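Bench notebook, cell 2
March, started 9:10

Planning notes for next year's equipment request. Rüdiger wants a draft he can take apart before he has to defend it, so I'm writing down what we have, what is holding us up and what I think we should ask for. Prices are from the quotes in the shared folder unless I say otherwise.

What the cell does now: desktop computer assembly, processor and memory, two arms at one table. The part fixture is our own print. The arms are fine. I don't want to spend anything on arms this year and I'd like that to be the first line of the request, so the discussion doesn't go there.

Where the time goes is the change between part types. The fingers we use for the processor are the same ones we use for everything else, and they are a compromise. They hold a flat square part well enough. For a memory stick I would want something longer and thinner at the tip. At the moment a change means stopping, two screws per finger, and checking the offset again. With the check it takes 30 minutes if nothing goes wrong.

Options I looked at:

Quick-change plates from Gallum. One robot side and two tool sides per arm. The quote is good until the end of the month. Lead time is 6 weeks. Cable pass-through is extra and we need it, as the gripper cable already has to loop over the top of the wrist and I don't want a second loose one up there.

Second gripper of the same model, kept with the other fingers on it. Only makes sense together with the plates.

Finger blanks in aluminum, machined at Flerkstead. 80 each, minimum order of 6. Cheaper than I expected. They want a drawing with tolerances and the one we have is from the printed version, so somebody has to redo it. Probably me.

Force sensor at the wrist. Batista has one that fits our flange. I have left it off the main list. We could use it for the memory, where you really do push, but the processor goes into an open socket under its own weight and the lever does the rest. Put it down for the year after.

10:40, back at the cell to go over what each station needs.

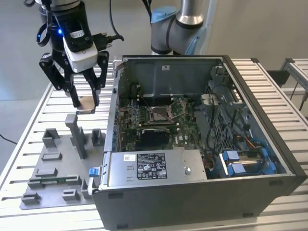

Jinfeng: I'd move the fixture up your list, ahead of the second gripper. We reprint holders every time the part changes by half a millimeter, and the printer time is never in anybody's budget. If we bought one machined base plate with a hole grid and only printed the small holders that bolt onto it, we could swap a single holder and leave the rest where they are. Ask Flerkstead to quote it on the same order as the blanks, they charge one setup fee that way.

I agree with most of that. The present plate is one piece with the holders around the post, and when one is off the whole thing gets reprinted. I had filed that under consumables and so never looked at it as equipment. I sent Flerkstead a sketch before lunch. Their first answer was 400 for the base plate, grid included, no anodizing. Written quote to follow.

Things that are easy to forget and should be in the request:

Computers to practice on. We keep using the same case and the same board, and sockets don't last forever with this kind of handling. Jingyi can get used office machines from Skistholm, sold by the pallet. Don't need the drives, do need the power supplies left in so the space inside the case is realistic. Ask if they can all be the same model.

Spare processors and memory. Old ones, it doesn't matter if they are dead.

Cable guides for the wrist. Small money, but we have run without proper ones since the cell was set up.

Shelf space. If the plates come we will have tools that are not on a robot, and there is no place for them at present. A rack on the side rail would do. Jianguo has leftover profile.

Order I'd propose: base plate first, then quick-change plates with pass-through, finger blanks, practice computers, second gripper. If the total gets cut, cut from the end. The plates without the second gripper still help somewhat, as we could change a finger set off the robot if we buy one extra adapter. Need to ask Gallum whether the adapter is sold separately.

Open:
- redo finger drawing (me)
- written quote from Flerkstead
- Gallum: adapter price, and can they hold the quote two weeks longer
- Serpil to say which budget line the used computers go on, last time they were booked as office equipment and it took ages to fix
- payload check with plate plus gripper plus cable. I did it in my head and it was OK, do it on paper

15:30. Gallum called back. Adapter is sold separately, they will hold the quote. Payload check still to do.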